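Preparing Donated Clothing for Sorting and Storage
Ornora Community Wardrobe — Procedures for Members
Prepared by Sandamali Kodikara. Revised 8 April 2025.

This procedure applies to all garments received at the Borkham counter. It should be read together with the laundering guide.

Receiving
Record each bag in the intake book before it is opened. Bags that are damp or have a strong odour are to be set aside in the covered bin and referred to the shift supervisor. Check every pocket. Coins, cards and keys are placed in an envelope marked with the intake number.

Inspection
Lay the garment flat under good light and examine the collar, cuffs, underarms and hem, in that order. Minor faults, such as a missing button or a short open seam, go to the mending shelf with a paper tag. Garments with mould, scorching or torn main panels are directed to textile recycling — they are not to be offered at a reduced price.

Laundering
Separate whites, colours and darks. Follow the care label where one is present; where it has been removed, use a cold wash and line dry in the shade.

Folding T-shirts
Place the shirt face down and smooth it from the centre outwards. Fold one side to the middle, turn the sleeve back, and repeat on the other side. Bring the hem up to the collar in two folds and turn the shirt over.
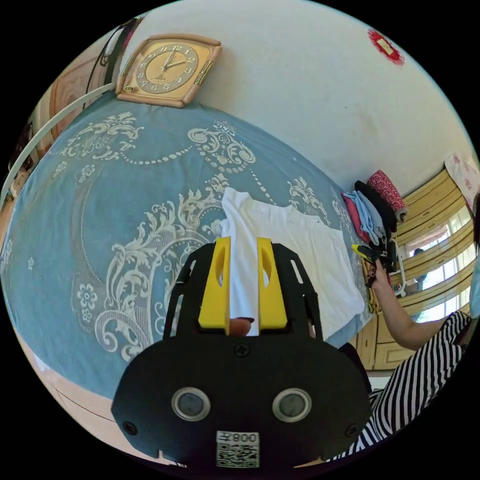 Page 4

White T-shirts are stored apart from coloured stock, in lidded tubs lined with acid-free tissue. Stack no more than eight to a pile. Label the tub with size and month of intake, and place older stock at the front of the shelf.

Enquiries about this procedure may be directed to Otis Whitlock at the Borkham counter.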